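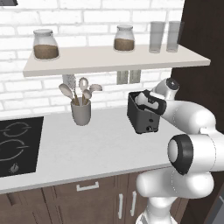 Figure 1. Toaster task in the simulated kitchen, with the gripper over the top of the toaster.

Progress report, second period
Project: Teaching kitchen tasks by remote control
Prepared by: Iveta Štěpánek, Tondia
For: Peken program office

Status

Collection in simulation is on plan. The hardware phase has slipped by one month and will now start in December. No change to the budget is requested.

Work done in this period

We had committed to 400 usable demonstrations in the simulated kitchen. The set now holds 774. Most of the extra ones came after we changed the hand controller. The old one made the operator hold a button down to keep the arm live, and people tired of it quickly. The new one, supplied by Dastent, uses a foot pedal, and both hands stay free for the wrist and the gripper.

Every demonstration is recorded the same way. The operator starts with the arm in a rest pose, moves it by remote control through the task, and marks the end with a key press. We store joint positions, gripper opening and the rendered views. A second person replays each run and accepts or rejects it. Runs are rejected for long pauses, for contact with the shelf or the wall, and for any case where the arm passes through an object because of a physics error.

The toaster task is the hardest of the current group. The fingers have to come down over the slot area in a narrow space, and operators find it difficult to judge depth from a single view. We added a second view from the side and asked operators to stop above the toaster before going down. Rejections fell after that, though they are still higher than for the cooktop and drawer tasks.

Problems

We found 34 demonstrations saved with the wrong time step. They replay too fast and can't be used for training. They have been removed and are not in the total given above. The export script now checks the time step before saving.

Paulauskas reported that the gripper model in the simulator closes a little further than the real one. We have their measurements and will correct the model before any more grasping runs are collected. Existing runs will be replayed with the corrected model, and those that no longer finish the task will be dropped.

Next period

Correct the gripper model and replay the existing set.
Train a first policy on the toaster and drawer tasks.
Set up the real arm and begin guiding it by hand, to compare with remote control on the same 2 tasks.
Send the program office a sample of the recordings with the format notes.

We need a decision from Peken on where the recordings will be stored after the project ends. The question was raised in the last report and is still open.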